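Week 6 – Viscosity and flow in everyday foods

These notes cover the second half of the unit on liquids. Read them before the lab, and bring the worksheet from last week with the density table filled in. Sections 1 to 4 are on the quiz. Section 5 is background reading.

## 1. What viscosity means

Viscosity is a measure of how strongly a fluid resists flowing. Picture a fluid as a stack of thin layers. When you push the top layer sideways, it drags the layer under it, which drags the next one, and so on down to the bottom. In a fluid with low viscosity the layers slide past each other easily. In a fluid with high viscosity they don't, and you have to push harder to get the same motion.

Two quantities come up all the time:

- **Shear stress** is the sideways force divided by the area it acts on. The unit is the pascal (Pa).
- **Shear rate** is how quickly the speed changes from one layer to the next. The unit is one over seconds (1/s).

Viscosity is shear stress divided by shear rate:

viscosity = shear stress / shear rate

The unit is the pascal-second (Pa·s). Water at room temperature is close to 0.001 Pa·s. Honey is thousands of times higher, and the value changes a lot with the type of honey and its temperature.

Don't confuse viscosity with density. Cooking oil is less dense than water and floats on it, but it is more viscous. Students lose points on this every October when the first version of the course runs, so check your definitions.

## 2. Newtonian fluids

If viscosity stays the same no matter how fast you shear the fluid, the fluid is called Newtonian. Plot shear stress against shear rate and you get a straight line through the origin. The slope is the viscosity.

Water, plain sugar syrup and most cooking oils are Newtonian, or close enough for this course. You can stir them fast or slow and the number doesn't change.

Temperature does change it. Warm syrup pours faster than cold syrup. Always write down the temperature next to a viscosity reading. A reading without a temperature gets no credit in the lab report.

**Worked problem.** A syrup is sheared at a rate of 6 1/s and the shear stress is 327 Pa. Find the viscosity.

viscosity = 327 / 6 = 54.5 Pa·s

If the syrup is Newtonian and the shear rate is doubled to 12 1/s, the stress doubles to 654 Pa and the viscosity is still 54.5 Pa·s.

## 3. Fluids that don't follow the rule

Many foods are non-Newtonian. Their viscosity depends on the shear rate, on time, or on both.

**Shear-thinning.** The viscosity drops as the shear rate goes up. Ketchup, mayonnaise, yogurt and many fruit purees behave this way. At rest, the particles and long molecules in the fluid are tangled or clumped. Shearing lines them up or breaks up the clumps, and the layers slide more easily.

**Shear-thickening.** The viscosity rises as the shear rate goes up. The usual kitchen case is cornstarch in a small amount of water. You can sink a spoon into it slowly, but a quick jab meets a lot of resistance.

**Yield stress.** Some fluids won't flow at all until the stress passes a certain value. Below that value they act like a soft solid. Toothpaste keeps its shape on the brush for this reason. Ketchup has a yield stress too, and it explains most of what people find annoying about the bottle. The weight of the ketchup alone often doesn't produce enough stress to start the flow. Once it does start, shear-thinning takes over and it comes out fast.

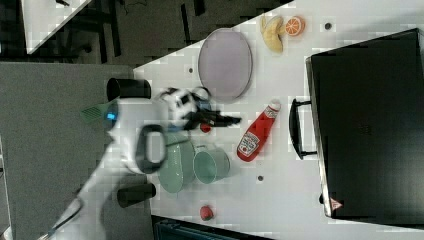 *Figure 1. A red ketchup bottle on its side, with two pale green cups on the same tabletop.*

**Time effects.** A fluid that gets thinner the longer it is sheared at a constant rate is called thixotropic. Leave it alone and it slowly thickens again. Ketchup shows some of this, and so do many paints. It is a separate idea from shear-thinning – one is about how fast you shear, the other is about how long. A fluid can do both.

## 4. Measuring it in the lab

We use three methods. All of them are simple, and only the third gives a viscosity in Pa·s.

1. **Line spread.** Fill a ring with the sample, set it on a marked plate, lift the ring and read how far the sample spreads after 45 seconds. Take four readings, one in each direction, and average them.
2. **Inclined channel.** The sample sits behind a gate at one end. Open the gate and record the distance traveled. Level the channel first. A small tilt ruins the comparison between groups.
3. **Rotating spindle.** A spindle turns in the sample at a set speed, and the meter reads the resisting torque. Run at least four speeds for each sample, going up and then back down. If the up and down readings don't match, suspect a time effect or a temperature change.

We have two spindle meters, the Helmy and the Pilport. The Helmy shows torque as a percentage and you convert it with the chart taped inside the lid. The Pilport converts for you, but you have to enter the spindle number first. Write down which meter you used. The two shouldn't be mixed in one data set.

The samples are listed on the Bollow sheet (sauces) and the Tudby sheet (syrups and oils). Each group takes two from each sheet. Stir the sauces gently and let them rest before the first reading, and use the same rest time for every sample.

**Common errors**

- Air bubbles around the spindle. Lower it at an angle, then straighten it.
- Sample too shallow. The liquid should reach the groove on the shaft.
- Torque below the working range. Switch to a bigger spindle or a higher speed.
- Reporting one viscosity for a non-Newtonian sample. Give the shear rate or spindle speed with every value.

## 5. Background: why food makers care

A sauce has to be pumped, filled into containers, shipped, stored and poured, and each step shears it at a different rate. Pumping and filling go fast. Settling in storage is very slow. Small pieces of herb or spice stay suspended in a dressing if its yield stress is high enough to hold them up, and the same dressing still has to pour when the bottle is tipped.

Thickeners such as starch, pectin and xanthan gum change the flow in different ways. Xanthan gum gives strong shear-thinning at low concentrations. Starch needs heat to work and can thin out again if it is overcooked or held with a lot of acid.

## Practice problems

1. A sauce has a shear stress of 917 Pa at a shear rate of 45 1/s. Calculate its viscosity at that shear rate.
2. The same sauce reads 327 Pa at 6 1/s. Is it Newtonian? Show the calculation.
3. Sketch stress against shear rate for water, for a shear-thinning fluid, and for a fluid with a yield stress. Use one set of axes.
4. Explain why squeezing or shaking a bottle can start the flow when tipping it does not.

Lab reports for this unit are due April 29, 2025. Attach the raw readings.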